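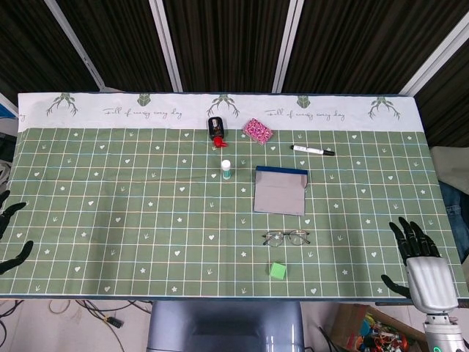 Progress report to the Ververidis Fund
Project: Tidy Tables, Mosthorpe study rooms
Date: 2019-03-30

1. What was done in this period

The work of this period was mostly on the shared tables in the Mosthorpe house. In the last report we wrote that small things get lost there every week: glue sticks, markers, pouches, glasses. People put them down, go to eat, and in the evening the table is full and the next group can not start. With the first part of the grant we bought 16 tablecloths and 215 labels. The labels came from Kirkach and they arrived late, but all are now in the house.

The green cloth is the one the groups ask for. It has a grid of thin lines with small hearts and stars, and the words "Full of energy every day" on the white border. We did not choose it for the grid, but the grid is useful. When we show a new group how to tidy, we ask them to lay the things along the lines – folder flat, marker and glue stick together, glasses always where a hand will not press on them. A plain cloth did not help in the same way.

2. The tidying rule

The rule is now five minutes at the end of each session. Paper goes back in the folder first. After this come the pens and glue, then the pouches, and very small things like a cube go last, in a cup. Glasses do not go in any box. If they are still on the table at closing, they are brought to the front desk.

We tried also a longer tidying of 15 minutes, but the younger groups lost interest and the result was not better.

3. What is not finished

The shelf list in Pridix is not complete. We have entered the study rooms but not the corridor cupboards, and some of the names in the list are not the names people use. The labels do not stick well on cloth pouches. We are now sewing a loop on each pouch and tying the label on it, and this takes more time than we planned.

Storage of the colorful parts is also open. A cardboard box is cheap, but to find one piece you must empty all of it. We would like to move the remaining money for labels to low trays with a divider, and we ask for your agreement on this change.

4. Next steps

Finish the Pridix list, buy the trays if you agree, and wash and check all the cloths before July. The next report will include the receipts for the thread and the trays.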